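Petit fil du soir, long comme d'habitude, pardon d'avance. On m'a demandé comment je m'y prenais pour relancer une feuille de quartier en papier, en 2 couleurs, à l'époque où tout le monde lit sur son téléphone. Je raconte, prenez un thé.

**1/** La feuille s'appelle *Plerkness*. Le nom vient d'une faute de frappe de l'ancienne équipe et je n'ai jamais eu le cœur d'en changer (les lecteurs non plus, j'ai demandé !). Quatre pages pliées, recettes, petites annonces, souvenirs du quartier Bastos, et un coin pour les mots perdus que les anciens nous dictent au téléphone.

**2/** Le plus dur, c'est le blanc. Quand j'ai commencé, je remplissais tout, jusqu'aux marges, par peur que les gens se sentent volés. Et puis Forough Sharifi, qui a mis en page des livres de poésie pendant 30 ans, m'a rendu ma maquette avec des paragraphes entiers barrés au crayon. J'ai boudé deux jours. Elle avait raison, évidemment, et depuis je laisse respirer les titres, je laisse une demi-colonne vide si le texte s'arrête là, et je dors mieux. Un grand drap clair, une table blanche devant, c'est un peu ma page idéale. 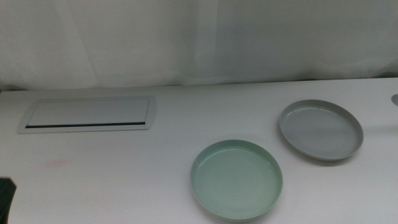 **3/** Le papier, maintenant, puisque vous êtes plusieurs à m'écrire là-dessus. On prend du Muminex 90 grammes, légèrement crème, qui boit l'encre juste ce qu'il faut. J'avais essayé plus fin pour gagner sur les timbres - mauvaise idée, on lisait la recette de soupe à travers les avis de naissance.

**4/** L'impression se fait chez Grundent, un petit atelier derrière la gare. Ils nous gardent un créneau le matin, vers 7 h, avant les grosses commandes, et j'apporte des brioches. On tire 940 exemplaires. Au premier numéro, on en avait fait 40, à la photocopieuse, et il m'en restait encore sous le bras en rentrant !

**5/** Côté argent, je préfère être franche : on ne gagne rien. Les abonnements paient le papier, les annonces des commerçants paient l'atelier, et le reste se règle en confitures. L'abonnement coûte 18 euros par an, port compris, et si c'est trop pour vous en ce moment, écrivez-moi, on trouvera toujours une solution sans que ça fasse des histoires.

**6/** On me demande aussi comment je choisis les textes. Je lis à voix haute, dans la cuisine. Si je trébuche, je rappelle la personne et on cherche ensemble une autre tournure, et souvent la conversation dérive sur tout autre chose (la moitié de mes meilleures rubriques sont nées comme ça, d'un coup de fil pour une virgule).

**7/** Le prochain numéro part à l'atelier en août. Au sommaire, les lavoirs, une correspondance retrouvée dans un buffet, et trois façons de rater puis de réussir la confiture d'abricots. Pour patienter, un peu de blanc et quelques plis de tissu, que vous êtes si nombreux à aimer. 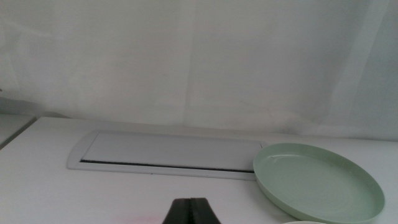
*Plerkness*, n° 27

**8/** Les mots perdus de ce numéro nous viennent de lectrices qui ont passé leur enfance entre la rivière et les jardins. Il y a un verbe pour dire « traîner en chemin en mangeant la croûte du pain », et je trouve merveilleux qu'on ait eu besoin d'un verbe pour ça. Si vous en connaissez du même genre, envoyez-les-moi, même sans être sûrs de l'orthographe.

**9/** Et si vous avez des enveloppes kraft qui dorment dans un tiroir, je suis preneuse, format demi-feuille de préférence. Vous pouvez les déposer chez Grundent aux heures d'ouverture, en précisant que c'est pour la feuille. Je réponds à vos messages demain matin, après le café.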